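Swimming again

2019-09-12

I went back to the pool this week after four months off. I had been going three mornings a week for years, and then my shoulder started to ache in the spring and I let it slide. First I skipped the days when it hurt. Then I skipped the days when it might hurt. By June I had stopped packing the bag.

The shoulder got better in July. I can't blame it for August.

What got me moving was a phone call from Rosalind Kasprzak, who used to swim in the lane next to mine. She wanted to know if I still had her spare goggles. I did. They were in the hall closet with my towel, my lock and a shampoo bottle that had leaked over all of it. I washed everything and figured I might as well use it before it went back in the closet.

The pool in Forbridge opens at six. I used to be there when they unlocked the door, but I gave myself a break and went at eight. It's a different crowd at that hour. There is a water aerobics class in the shallow end, and they play music, mostly from when I was in high school. I didn't mind it.

My old routine was 60 lengths with a short rest in the middle. I stopped at 18. My breathing gave out long before my arms did, and I spent a while holding the wall and looking at the clock. A woman in the next lane asked if I was all right. I said I was out of practice, and she said she had been out of practice since her second child. 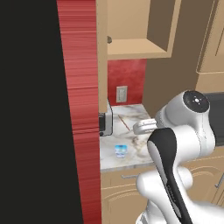
The second visit went better. I did 24 lengths, slowly, and took a rest whenever I felt like it. I had also remembered to eat something first. Half a banana in the car is enough for me. A full breakfast is too much, and coffee alone makes me shaky.

I have made a few changes from the way I did things before. I warm up my shoulders in the locker room for five minutes, which I never bothered with. I do every third or fourth length on my back. I quit wearing the watch that counts laps, as it missed a good many of them and I would argue with it in my head.

The walk home is the part I missed most. When the weather is decent I leave the car and take the path behind Van Dusen Street, roughly a mile and a half each way, and my hair is mostly dry by the time I reach the bakery. They have changed the rolls. The new ones are smaller and cost the same.

I bought a ten-visit card and left the yearly pass alone for now. If I use up the card before November, I'll get the pass. Rosalind says she will come along once her knee is settled, and she has her goggles back, so that excuse is gone. I'm going again tomorrow at eight. The bag is by the door, and I bought a shampoo with a cap that screws on.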